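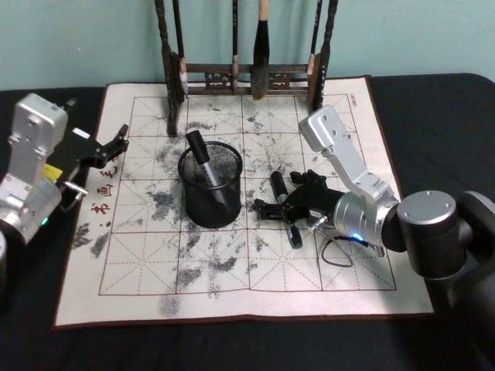

The writing table: two arms, a practice mat and a marker by the gripper near the cup.

About Us / Who We Are / Open House
June — by Finn Görtz

Hadico teaches robot arms to do small jobs with their hands, and teaches people to put up with how long that takes. We are on the upper floor of the old Vogler building in Dirnedwood, over the tile showroom. Once a year we unlock the front door, put out a sign, and let the town come up and watch.

This June 161 people did. That is a lot for a staircase with one handrail. A fair share were looking for tile.

What we do the rest of the year

Companies and schools come to us with a job they would like an arm to do. We set it up on a table, work out how to grip the thing, and practice until either the arm gets it or we learn why it doesn't. Ludger Albers started Hadico after a long spell repairing packaging machines at Cullthorpe, where everything weighed the same and arrived facing the same way. He says he got bored. He now spends his afternoons with objects that roll.

I run the classes. We take small groups, and everyone gets time at the controls. You don't need to know any programming for the first course, though it helps if you can be patient with something that has the reach of an adult and the judgment of a toaster.

The writing table

Visitors at the open house tend to expect a car door. What they get is calligraphy supplies. The mat is the kind you paint on with water, printed with a practice grid, and it picks up gray blotches that people will insist on reading. One gentleman was sure he saw a heron. We'd like to make it clear that neither arm has been taught herons.

Markers and a mesh cup are the beginner's end of the table. A marker is stiff, a cup stays more or less where you left it, and if you miss, it makes a satisfying clatter and you go again. By closing time at the open house we had logged 596 tries on the table, counting the ones run by children, who were better than the adults and said so.

The brush rack is harder. Brushes hang from little hooks, so they swing when you touch them, and the fingers have to come in between neighbors without knocking the whole row. The big shaggy one gives you something to aim at, where the handle ends and the bristles start. The slim ones are less forgiving. The rack also has a carved dragon on the end of its crossbar, mouth open, which Ludger claims improves concentration. He bought the rack, so he would. 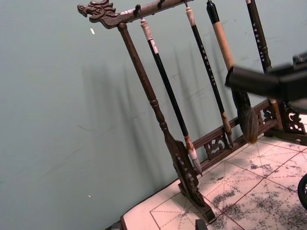 What the open house is like

We keep it to three demonstrations, repeated through the day, with a break at noon so that someone can eat. Each one starts slow. We talk through the grip, run it, and then hand over the controls to whoever is standing closest and looks least worried. Failures are left in. We used to have a polished version of the talk where everything worked, and people drifted off to look at the view of the parking lot.

Questions are welcome at any point. The most common one is whether the arms will take somebody's job. Ludger usually answers by asking them to watch the next brush.

Finding us

Side entrance on the yard, up the stairs, second door. The first door is a closet and has already met most of our visitors. Classes run in the morning and again from 5:30 p.m. If you want to bring a school group, write to us first and tell us how many, since the room holds fewer than it looks. If you'd like to send us a job to try, pack up the real object and mail it. A drawing of a brush has never once swung out of the way.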